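Sending parcels between sites: guidance for staff and visitors

Last updated July 18, 2021

Scope

This page explains how to prepare, label and hand over a parcel for the internal delivery service linking Kirport, Citton and Toledo. Letters and other flat post go in the ordinary tray and need no form. Chemicals, batteries sold separately from a device, and anything that must be kept cold are covered by a different procedure and will be turned away at the counter.

Before you begin

You will need Form 78, a strong carton, wide paper tape and suitable padding. Cartons in two sizes may be collected from the post room without charge. The longest side of a packed carton must not exceed 80 centimetres. Larger loads travel on the weekly van from Kirport and should be booked through the Sesik system at least nine working days ahead.

Mirrors, glass and other items that break

Items with a flat or brittle surface should be packed one to a carton. Clean the surface with a dry cloth, then cover it with plain tissue. Printed newspaper must not be used, as the ink marks light surfaces. If the item has a stand or base that comes away without tools, remove it, wrap it on its own and place it in the same carton with card between the two parts.
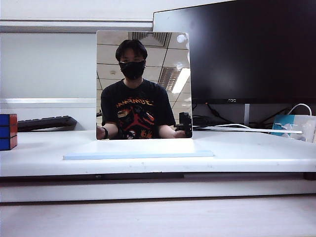 Jailson Rangel writes that the Citton counter twice returned a well-packed glass item to him for want of a "Fragile" label on the underside, and asks that the rule be set out plainly. He adds that the post room at Toledo accepted the same carton with a label on the lid alone.

The rule is the same at all three sites. A "Fragile" label goes on the lid and on two opposite sides. The underside does not need one. The Citton counter was reminded of this in April, and any member of staff whose carton is refused on that ground may ask for the duty supervisor.

Wrap the covered item in two layers of bubble film with the bubbles facing inwards. Stand it upright in the carton -- flat glass laid on its face is far more likely to crack under weight -- and fill every gap until nothing moves when the carton is gently tilted.

Small solid items

Toys, puzzle cubes, paperweights, desk models and similar goods may share a carton. Each should be wrapped once in tissue or thin film so that printed faces do not rub together. Where an item has moving parts, wrap it firmly enough to hold them still. Loose pieces belong in a sealed bag marked with the name of the item they came from.

Heavier items go at the bottom. A shared carton must weigh no more than nine kilograms when closed. If the contents belong to more than one department, list each department on Form 78 and name a single sender who will answer questions on behalf of all. The counter will not telephone several people over one parcel. 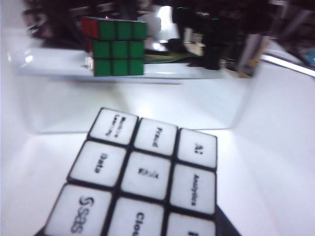

Completing Form 78

Part A asks for the sender's name, department and extension. Please write in capitals.

Part B asks for the person receiving the parcel. A room number alone is not enough. If the recipient is a visitor, give the name of the host as well.

Part C is a list of contents. "Various" and "office goods" are not accepted. A short plain entry such as "one wall clock, boxed" is all that is required. The declared value should be the cost of replacing the item today; anything above 60 pounds needs the signature of a budget holder.

Keep the yellow copy. The white copy is placed in the clear pocket on the lid and must not be covered with tape.

Sealing and handing over

1. Close the flaps and run tape along the centre seam, carrying it well down each end.

2. Tape the side seams in the same way. String is not permitted.

3. Remove or cover every old address and barcode.

4. Fix the address label to the largest side, clear of the seams.

5. Take the parcel to the counter before the afternoon collection and obtain a stamp on the yellow copy. Parcels left outside the door are treated as not received.

Tracking and collection

The stamped number can be entered in Sesik under "Internal goods". The entry changes to "Held" when the parcel reaches the counter at its destination. The recipient should bring a staff card. A colleague may collect instead, provided that the recipient has entered the colleague's name in Sesik beforehand.

Damage and loss

Open the parcel at the counter if the carton is crushed or torn. Keep all the padding. Reports are made on the back of the yellow copy, which the sender should forward to the recipient's post room, and should be signed by both the recipient and the counter clerk. Claims without a stamp cannot be considered.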